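Step 3: Filter demonstrations before training

Raw teleoperation logs contain pauses that the policy will copy. Drop any span where both arms stay below the velocity threshold for more than 500 ms. Keep spans where only one arm is still, as it may be holding string.

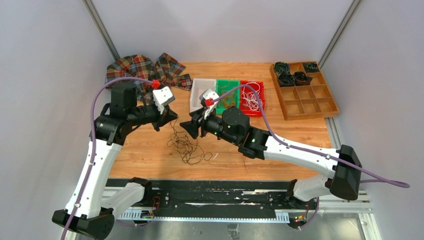 Next, set the action chunk length. We use 200 steps for string handling. Koyama's original Havton config used a shorter chunk, and the arms hesitated before each regrasp.

Run the filter again if you change the threshold. Our set went from 2939 episodes to 1225 after removing failed grasps. Save the episode index with the checkpoint, then go to Step 4.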